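How a robot arm learns to move plates

A robot arm does not know what a plate is. Somebody has to show it the job first. This is called teaching by demonstration.

There are two common ways to do it. In the first, a person holds the arm and pushes it through the task by hand. In the second, the person stays back and steers it by remote control. Either way, a computer records the angle of every joint, 20 times a second. 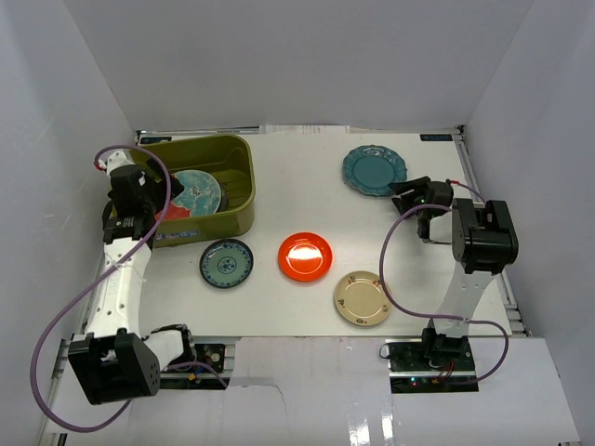

Two arms, six plates and a basket. The left gripper is reaching into the basket.

Each joint has a servo, a small motor that can turn to an exact angle and stay there. The gripper works like a finger and thumb.

One showing is too few. At the Halloton workshop, Maëlys Baudry repeated a plate task 82 times, moving the plates a little between turns. The computer compares the recordings and works out which movements suit which positions.

Word to know
Servo: a motor that reports its own position.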